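My podcast feed passed 1268 subscribers in May, which is 925 more than when I moved it over to Castmont.
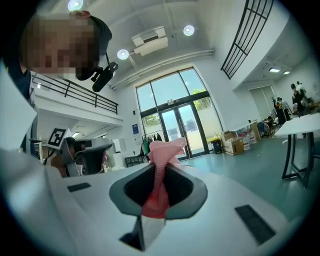 Pink mesh, dark cap.

Most of the new listeners came from the two episodes with Lilla Oláh on local radio archives. I cut the second one down to eight minutes and it did better than the long one – I'll try that again.
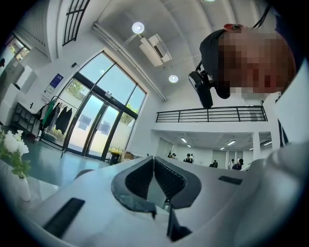

The download figures on Mandico still don't match, so I've stopped checking them. Next episode is up at 3 pm. 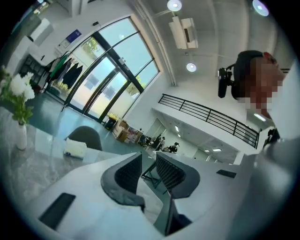

Two chairs at the white desk.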